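Wood as a material – week 4 notes
(D. Fröhlich, room moved to Ostermann building, same time)

Recap from last week: cell structure, softwood vs hardwood. If you missed it get the notes off someone, not redoing it.

1. Grain direction

Grain = direction the long cells run. Almost everything else today follows from this. Wood is strong along the grain, weak across it. Splits along it too, ask anyone with an axe.

Face grain, edge grain, end grain – know all three, be able to point to them on an offcut.

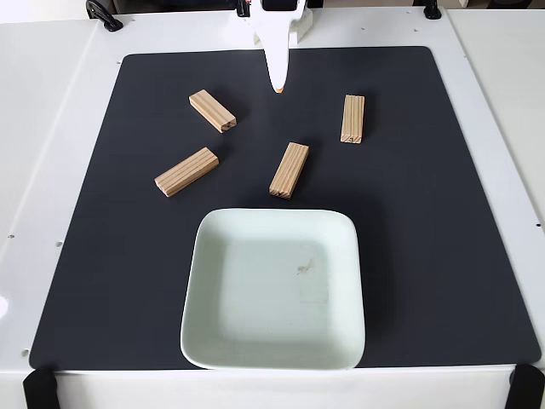
Fig. 1. Pale wood blocks, lines running lengthwise.

2. Movement

Wood swells and shrinks with humidity. Hardly at all along the length. Across the width, a lot more. Tangential movement is bigger than radial – this is why flatsawn boards cup.

Worked case: the Stindale tabletop. Solid boards, 86 cm wide, screwed tight to the frame. Went in during August, split by winter. Slotted holes would of saved it.

3. Moisture content

MC = (wet weight – dry weight) / dry weight x 100

Note you divide by DRY weight. Every year people divide by wet and lose the marks.

Try it: sample weighs 357 g wet, 300 g oven dry. Difference 57, so MC = 19%. Too high for indoor furniture. Fine for a fence.

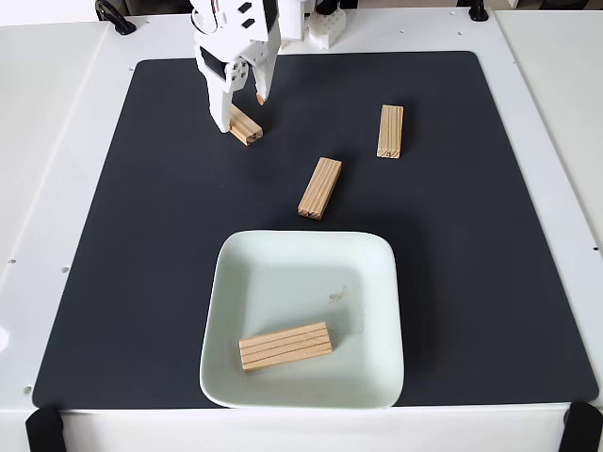

Fig. 2. Four blocks, grooves along the length.

4. Glue joints

Long grain to long grain – good. End grain to end grain – poor, the glue gets sucked up the cells. That's the reason for mortises, dowels, finger joints etc.
Clamp evenly, dont starve the joint.

For next time
– read the Clitberg chapter on drying, skip the kiln tables
– bring an offcut, any species, label it
– Vakusitz sawmill visit is Saturday, closed shoes or you stay on the bus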